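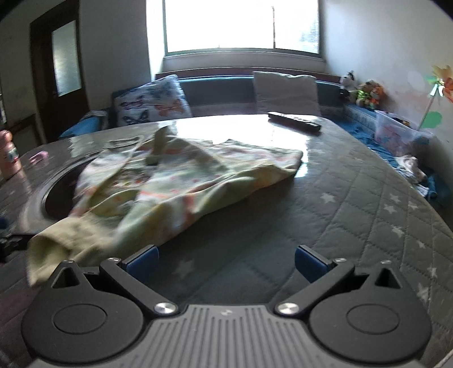

图3 手持夹爪腕部视角的采集画面。卧室场景,衣物整理任务,夹爪处于张开状态,两指之间无物体。

3 采集规范

3.1 适用范围

本节给出家庭环境下手持夹爪示教数据的采集规范。规范的早期文本用于Vono项目的厨房任务,后来扩展到卧室和起居室。与厨房相比,卧室中的操作对象以织物为主,形状不固定,摆放位置也少有明确边界,原有条款中关于“物体初始位姿”的要求无法直接套用。修订稿在Larbridge和Urio两处采集点试行,现行版本于2019年7月11日定稿。

规范约束三类活动:采集前的场地与设备准备,采集中的操作方式,以及采集后的审核与留存。模型训练阶段的数据增强、重采样等处理不在本节范围内。条款中“应”表示强制要求,不满足时该条记录不得入库;“宜”表示推荐做法,不满足时应在记录的备注字段中写明。

3.2 设备状态检查

每次开始采集前,操作者应完成一次设备状态检查。检查的内容包括指垫有无破损和移位,指臂紧固螺钉有无松动,转轴处有无异响,以及镜头表面是否清洁。指垫应成对更换,不允许一侧使用新垫而另一侧继续使用旧垫。两侧摩擦状态不一致时,薄织物在闭合过程中会向一侧滑移,操作者往往会不自觉地转动手腕来补偿,这种补偿动作一旦进入训练集,很难在后期筛除。

检查时夹爪应完整开合三次,开口读数与标定值的偏差超过允许范围的,应重新标定。重新标定前后的数据应分属不同批次,不得合并。

画面中应能同时看到两侧指尖。图3中,两个蓝色指垫在画面内相对,中间的开口没有被遮挡,开合状态可以直接由图像判断,不必依赖编码器读数。这一点在时间戳校验时有实际用途:编码器数据与图像数据的时间偏移,可以通过指垫接触的那一帧来核对。指尖有一侧长时间处于画面之外的记录,应退回重采。

3.3 场地准备与背景物品

采集点应保持住户日常使用的状态。早期版本曾要求移走与任务无关的物品,试行后这一条被删除。清空后的房间与真实部署环境差别较大,在这类数据上训练的策略遇到杂物时,常把相邻物品当作目标的一部分。现行条款只要求移走三类物品:易碎品、尖锐物品,以及可能暴露住户身份的物品。

其余物品原地保留。以图3为例,床上除待整理的衣物外还有一只黑色遥控器,床头立着两个枕头,靠墙一侧有蓝色毯子和透明塑料收纳盒,盒旁散着一块浅粉色布料。这些都属于允许保留的背景物品。遥控器距离衣物较近,按照条款应在场景登记表中标为“邻近刚性物体”,供后续分析误触情况时检索。

对织物类背景应单独登记。床罩、毯子和枕套与目标衣物同为织物,边界有时不易区分,登记表中应写明颜色和有无图案。图3中的床罩为灰色绗缝面料,带有菱形线迹和零散的白色小星星印花;目标衣物为浅绿与米白色,印有橙色和粉色小图案。两者底色不同,但都带有小幅印花。此类组合在登记表中归入“颜色可分、纹理相近”一档。目标与背景颜色也相近的,归入“难分”一档,宜安排有经验的操作者采集。

登记工作在采集开始前完成,由操作者填写,审核员复核。采集过程中不得为了改善画面而调整背景物品。确需调整的,应结束当前批次,更新登记表后另起一批。

3.4 光照

光照条件按自然光和人工光分别登记。画面中出现窗户时,应登记窗户的大致方位,并关闭相机的自动曝光,改用批次内固定的曝光值。窗户进入或离开画面时,自动曝光会使目标区域的亮度在数帧内大幅变化,对依赖颜色的织物分割影响明显。

固定曝光值以目标物体所在区域为准,允许窗口部分过曝。图3中窗户位于画面上方中部,日光较强,即属于应按上述规定处理的情形。拉上窗帘采集也是允许的,但同一采集点应至少保留一批未拉窗帘的数据。

反光表面应另行标注。镜面、金属边框和光滑桌面中的窗户倒影会随手腕移动而漂移,审核时容易被误认为运动物体。登记表设有“反光”一栏,填写表面在画面中的大致方位即可。

3.5 操作要求

每条记录从夹爪完全张开开始,到夹爪完全张开结束。起始姿态下两指之间不得有物体,并应保持静止至少一秒。图3的夹爪状态符合对开口的要求;是否满足静止时间,需结合整段序列判断,单帧不能作为依据。

接近织物时宜从边缘或隆起的褶皱处下夹,避免在平铺部分直接下压。袖口、领口等部位结构较为明确,可作为优先抓取点。操作者不应在两次抓取之间用另一只手整理衣物。如果另一只手确需参与,例如任务本身定义为双手折叠,则应使用双夹爪配置,不得以徒手代替。

手腕的移动速度应与目标机械臂的能力相匹配。人手持夹爪时动作往往偏快,尤其在放下物品之后的返回阶段。超出机械臂关节速度上限的片段可以在后处理中放慢,但织物的摆动状态不会随之改变,放慢后的图像与真实执行时的情形并不一致。因此规范要求操作者在采集时控制速度,后处理只作为补救手段。培训中使用节拍提示音,操作者通过考核后可以不再使用。

单条记录中出现失误的,按以下方式处理:

(1)抓取滑脱但随后重新抓取成功,保留记录,标注为“含恢复动作”。

(2)碰动邻近刚性物体但未造成掉落,保留记录,标注为“误触”。

(3)物体从床面或桌面掉落,终止记录,单独存放,不进入示教集。

(4)指尖钩住缝线或纽扣,立即停止,人工解开后检查织物和指垫,该条记录作废。

第(1)类记录在初稿中被列为不合格数据。Larbridge采集点在试行中提出,织物任务的一次成功率偏低,全部剔除会使操作者倾向于选择简单的抓取方式,数据的多样性反而下降。修订后这类记录得以保留,但在单个批次中所占比例由审核员掌握,不宜过高。

3.6 住户同意与隐私

在有人居住的房间采集,应取得住户的书面同意。同意书应写明采集的房间、画面可能包含的内容、数据用途和保存期限,并说明撤回方式。住户提出撤回的,对应批次应从全部副本中删除,已经训练完成的模型是否重新训练,按项目协议执行。

手持夹爪的视角随手腕转动,实际拍摄范围通常大于操作者的预期。图3的任务区域只是床面的一部分,画面中却还包括窗户、房门、柜子的一部分和墙边的毛绒玩具。因此,隐私检查不应限于任务区域,应覆盖操作者站位所能扫到的整个房间。检查的重点是照片、证件、信件、药品标签和电子设备屏幕。墙面上的手写内容和绘画也应查看,含有姓名、学校等信息的应遮盖或取下。

住户家中有未成年人的,采集期间未成年人不得在场。儿童用品可以留在画面内,条件是其上没有可识别个人身份的信息,且监护人在同意书中予以确认。

采集期间不录制音频。设备带有麦克风的,应在硬件层面断开,仅在软件中静音不符合要求。

3.7 审核与留存

审核分两级。一级审核由采集点当日完成,检查记录的完整性、时间戳和登记表。二级审核集中进行,内容包括动作质量和隐私。二级审核员不得审核本人采集的记录。

试行阶段共提交记录4,000条,其中2,000条来自卧室场景。卧室记录中有860条在二级审核时被要求补充标注,补充的内容多为织物背景分档和反光标注,需要重新采集的情况较少。厨房场景的登记表沿用时间较长,操作者较为熟悉,补充标注的要求主要集中在光照一栏。两类场景的登记表随后合并为同一格式,减少了操作者在不同采集点之间切换时的漏填。

每批数据应抽取15条进行回放检查,在Birkine回放工具中同步显示图像、夹爪开口和手腕轨迹。抽检中发现两条及以上不合格的,整批退回一级审核。原始数据与处理后的数据分开存放,原始数据只读,任何裁剪、放慢或遮盖操作都应在副本上进行,并记入操作日志。

3.8 执行中的问题

规范在执行中仍有几处不够明确。其一,织物的初始状态缺少可重复的描述方法。登记表目前只区分“平铺”“折叠”“揉皱”和“悬垂”,同为揉皱的两件衣物,抓取难度可能差别很大。试行中曾要求操作者在登记时附加一张俯视照片,但拍摄需要暂停采集,两个采集点的执行率都不高,该要求改为“宜”。

其二,“邻近”的判定依赖操作者的经验。登记表以夹爪完全张开时的宽度作为参考距离,物体与目标的间距小于这一宽度即为邻近。目标是织物时,间距会在操作过程中不断变化,开始时不属于邻近的物体,可能在拉动衣物后变为邻近。目前的做法是只按初始状态登记,过程中的变化由二级审核补标。

其三,软质支撑面的影响没有单独的条款。在床面上下压时,垫层会随之凹陷,指尖的实际接触高度低于床罩的原始表面。这种凹陷在图像中不易察觉,对位置控制的机械臂却可能造成过大的接触力。10月的修订讨论中提出在登记表内增加支撑面类型一栏,并为软质支撑面设定下压深度上限。上限的取值需要结合力传感器数据确定,相关测量在Urio采集点进行,结果见第5节。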